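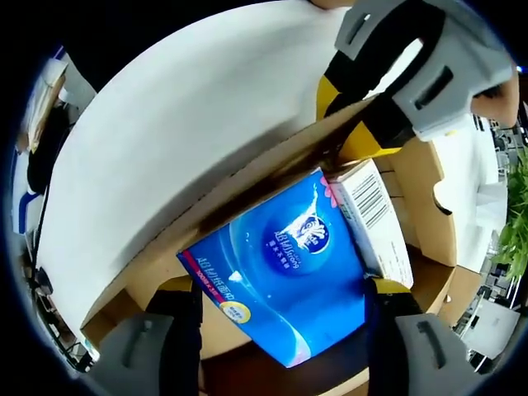
Arash Khosravi wrote to us after a month of sessions that the first morning is mostly spent learning to slow down, and that by the second day his wrists had stopped aching and he had started to enjoy it. He has agreed to let us pass that on to anyone thinking of applying.

Category: Work with us / Paid sessions / Part-time

Stelus is looking for people to show everyday packing tasks by hand, using a pair of hand-held grippers. The recordings are used to train the arms that Weline is building for small warehouses. You do not need any background in robotics or computing. People who have worked in a shop, a kitchen, a post room or a care home tend to pick it up quickly.

What the work involves

You stand at a table with one gripper in each hand and carry out a short task: putting packets of tissues and small cartons into a cardboard box, taking them out again, closing flaps, turning a box round by its handle holes. Each task is repeated many times with the goods in a different position. A session leader sets out the goods and tells you when to start and stop.

We want natural movements, made at a steady pace. If you drop something, pick it up with the grippers and carry on – recoveries are useful to us and are kept. Please do not use your fingers to help, even when it would be quicker.

Later on, some people will be asked to try remote control as well. You would sit at a desk and steer an arm in the next room through a screen and two handles. This is slower work and a bit more tiring for the eyes. It is optional, and turning it down does not affect your other sessions.

Hours and pay

Sessions last 2 hours, with a break in the middle. Most people do three a week. Pay is £838 a month for a regular place, paid at the end of the month, and training is paid at the same rate. Places start in June and run to the end of the summer. The full task list for this round has 196 items, so there is a fair amount of variety, though any one session will feel repetitive.

Who can apply

You should be 18 or over, able to stand for an hour at a time and comfortable holding a light tool in each hand. Left-handed people are very welcome, as we have too few of them. Glasses are fine. Please take off rings and bracelets before you start.

The grippers carry cameras, so your hands and parts of the room will be recorded. Faces caught by accident are blurred before the files leave the building. You will be given a consent form to read at home first.

How to apply

Write a few lines to the Nouri desk at Stelus saying which days you are free and whether you have done any packing or assembly work. We do not need a CV. Trial sessions are held on Wednesday afternoons and are paid, whether or not you decide to go on.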